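Home | Data | Notes | Changes | Contact

Brikora Retirement Spending Tables

Last updated: 21/09/2018

This package contains the household spending tables used by the Brikora pension calculator. The tables describe how couples and single persons who stopped working spend their savings in a year. They were collected by mail survey in Kadthorpe and Trenent, and the same form was used in both towns.

What is in the package

- households.csv – one row per household, 2000 rows
- spending.csv – yearly amounts by category, such as housing, food, health and travel
- income.csv – state pension, private pension, annuity and rent received
- codes.txt – the meaning of all category codes

All amounts are yearly and before tax. They are rounded to the nearest 100, so small differences between two households should not be interpreted. An empty cell means that the question was not answered. A zero means that the household wrote zero.

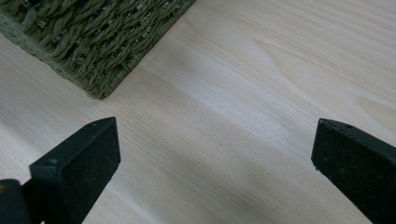
Pale wood surface with a green woven mat.

The column "drawdown" was the most difficult to prepare. Some households wrote the amount which they took out of their savings, and others wrote what was left at the end of the year. We corrected the second group where the balance of the year before was known. Corrected rows have the value 2 in the column "source".

Amounts under 1000 in the column "health" are kept as they were reported. Please do not remove them as errors – many households in Trenent have a separate cover and pay little by themselves.

Known problems

Lump sums from a pension are mixed with ordinary income in the older forms. Home repairs appear sometimes under housing and sometimes under "other". The Lefèvre weights, which adjust for age, are not included in this version. They are planned for October.

Use

The tables may be used for teaching and for testing of calculators. They are not suitable for giving advice to a single person.

Back to top | Previous version | Download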